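Supply sergeants do not get many parades. Lucyna Cieślak spent most of her career making sure other people had boots, batteries and breakfast, and when she retired from the Army she expected a handshake and a ride home. Her old battalion gave her a dinner instead, with 300 seats, and filled them.

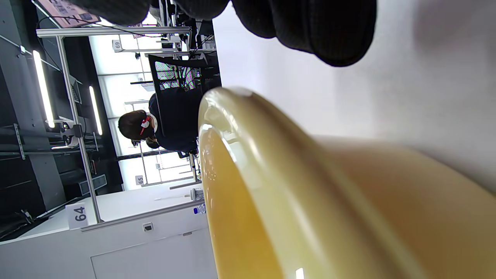
BRULTLEY, 5 March 2016

Cieślak enlisted at 19 as a laundry and textile specialist. She had wanted to be a mechanic, but the class was full until July and she didn't want to wait. Her first posting was to a field services company at the Górecki depot, where she washed uniforms for units coming in from the training area and repaired the ones that could be saved.

"You learned who took care of their gear," she said. "You also learned who left pens in their pockets."

Her first section chief, Przemysław Szewczyk, moved her to the ration warehouse after nine months. The stock records there were kept on cards, and the cards were wrong. She recounted the building on night shift with one other private, Marisa Ferri, shelf by shelf. Ferri went on to become a warrant officer and still has one of the cards.

Promotions followed at the usual pace – a little slower in peacetime, a little faster when the unit was short. Cieślak ran a supply room, then a platoon, then the logistics section of a battalion with 300 soldiers on its books.

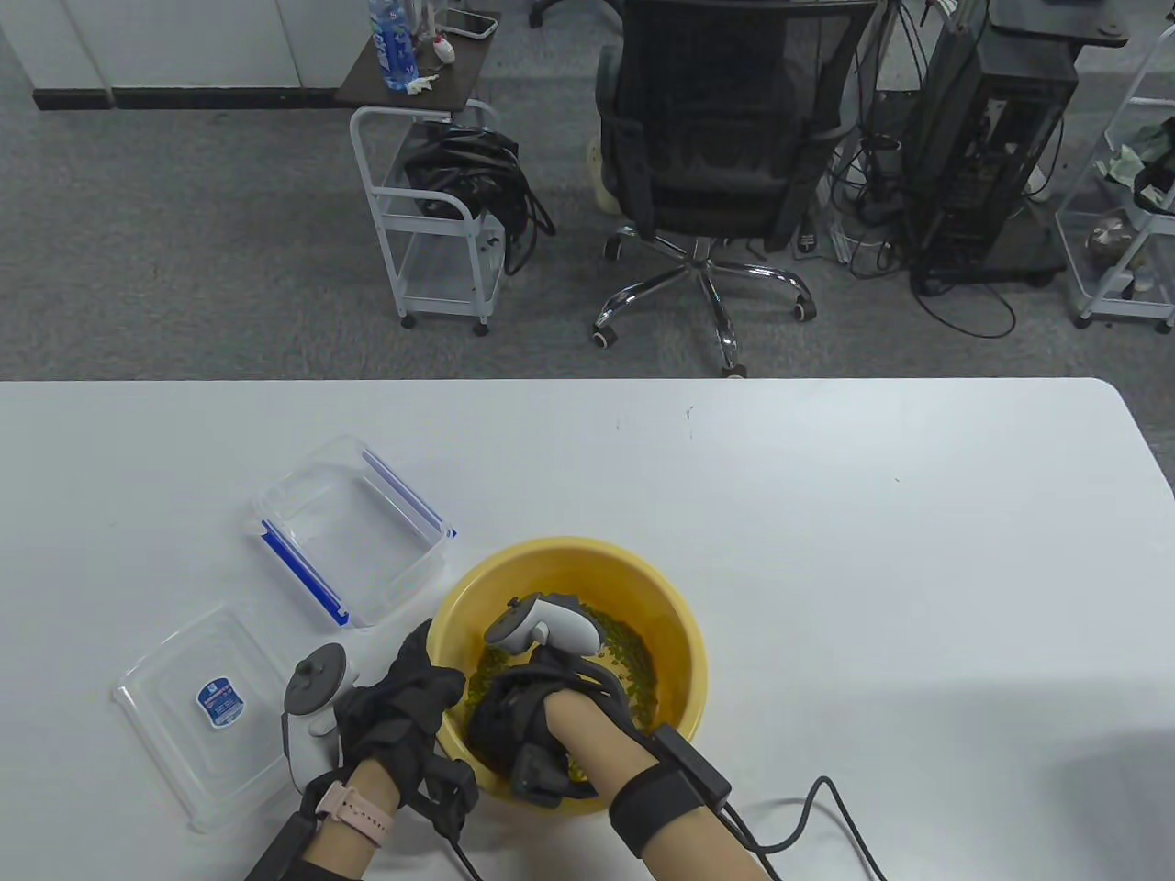

What does a battalion supply sergeant do all day?

She orders, receives, stores and issues what the unit needs, and signs for all of it. In Cieślak's section most mornings went to paperwork and most afternoons to the loading dock.

The hardest stretch was the move from Górecki to Plestano, when the old depot closed. The plan allowed five weeks. Trucks were late, the new warehouse had no racking on one side, and a shipment of tents went to the wrong post. Koen Lambrechts, then the battalion executive officer, remembers her sleeping on a cot in the receiving office.

"She never told me it was fine when it wasn't," Lambrechts said. "I got a list every evening, and the bad news was at the top."
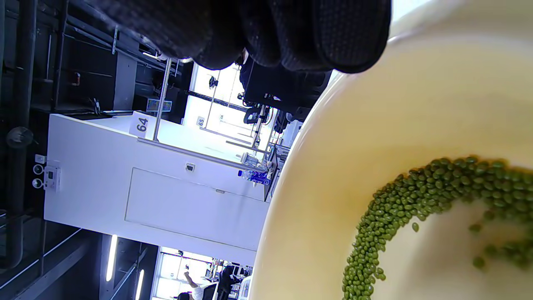
Mung beans in a cream-colored bowl.

Her last assignment was at the schoolhouse, teaching new supply specialists. She made each class do one full inventory by hand before they touched the computer. Celina Brzozowska, who took over the course, has kept that rule – and the complaints that come with it.
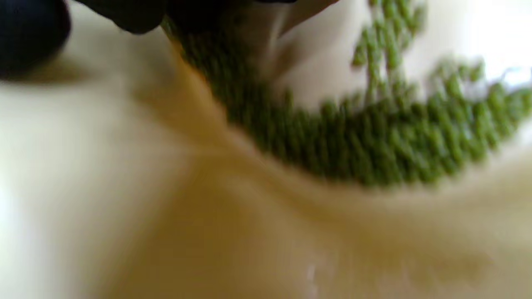
Brzozowska also kept the red binder of hand receipts that Cieślak used as teaching material. Every one has a mistake in it, and students get an hour to find them.

Cieślak now lives outside Brultley with her sister. She helps former soldiers sort out their service records two mornings a week, mostly missing discharge papers and dates that don't match. She asks them to bring everything they have, in whatever box it's in.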